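# Sell me one

*August 12, 2026*

A glass shelf in my refrigerator cracked in the spring. The refrigerator is an Avero, it runs well, and I expected to keep it for a long time. I looked up the part and found that the shelf isn't sold alone. It comes in a kit with a second shelf, both door bins and the drawer cover, for $220. I needed the one piece of glass.

I paid, and the rest of the kit is in the basement in its box. I will probably never use it. I can't return it either, because the kit has been opened.

I think companies that sell things in sets should have to sell the pieces too, at a fair price, for a stated number of years. I used to think of this as a small complaint. I now think it explains a good part of why households throw out so much that still works.

For a long time this was ordinary. When I was growing up in Fakow, the hardware store on the main street was called Eskildsen, and the back wall was all drawers. You could buy a lamp switch, a pot lid knob, a single caster, one hinge. The department store in the next town sold dishes the same way. The trade term was open stock. You picked a pattern, bought what you could afford, and came back for more when you had the money or when somebody dropped something. My mother bought her dishes over several years that way, and added to them every December when the store marked them down.

Eskildsen closed. The building is a dentist's office. I don't blame the owners, who couldn't make a living from hinges when the chain store out by the highway sold them in blister packs of 2. If you need 1 hinge, you buy the pack. If you need 3, you buy 2 packs. We have all gotten used to this, and I don't think we should have.

The usual defense is cost. It takes nearly as much work to stock, pick, pack and ship one shelf as it does to ship a box of them, and the customer doesn't want to pay that much for one shelf. I accept that this is true. I would still like to be offered the price. If a single shelf costs more per shelf than the kit does, I can decide for myself whether to pay it. What I object to is having the choice made for me by someone who also happens to profit from the bigger sale.

The second defense is that products change too fast. A company can't keep making parts for every model it ever sold. Again, this is partly true. But the company decides how fast its products change. My refrigerator was replaced in the catalog by a model that looks the same to me, with the same doors and the same capacity, and shelves a little narrower than mine. I can't think of anything I would gain from the narrower shelf. If a maker wants to change the dimensions every couple of years, it can, but it should carry the cost of having done so. At present the cost goes to whoever owns the old one.

People who work in stores have told me that most shoppers don't ask about parts before they buy. I'm sure that's right. I didn't ask about shelves. Nobody stands in a showroom imagining a jar of pickles coming down on the glass. That is a reason to have a rule, the same way we have rules about labels that most people never read. The few who do read them keep the label accurate for everyone else.

Dishes are the case I know best, having broken a lot of them. Ours are a line called Arnar, bought as a boxed set with service for six. It has since been discontinued. We are down to four dinner plates, and every bowl has survived, so I have more bowls than plates to go with them. The maker's website suggests I "explore similar styles."

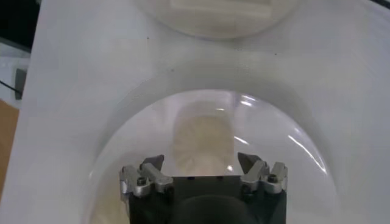
Similar is where the trouble starts with tableware. A phone screen is no help in judging color, and the word "white" covers a lot of ground once the box is open. Side by side in a store display, with other things around them, two pale plates can pass for the same. Put a white plate and a slightly beige one on a smooth white tabletop and the difference is plain, even when both are round and neither has anything wrong with it. Some people like a mixed table, and I have eaten very well at several. But a person who paid for a matching set had a preference, and it was the seller who put a price on it.

The result is that people replace the set. They don't do it the first time something breaks. They do it the third or fourth time, when guests are coming and there aren't enough plates to go around. Then perfectly good dishes go to the thrift store, which already has shelves full of them and puts a lot of them in the dumpster. The same thing happens with patio chairs, curtain panels, drawer pulls and flatware.

A workable rule would be simple enough. Anything sold as a set of like pieces should be sold singly too, for as long as the set is in production and for 6 years after. The maker could set the price, as long as it was printed on the box where a buyer could see it. Small producers could be exempt. A potter who makes everything by hand is already the person most likely to make you one more bowl if you call and ask.

I would expect prices on some sets to go up. I'd pay the difference. I have already paid it once, for a box of refrigerator parts in the basement, and that box takes up a shelf I could use for something else.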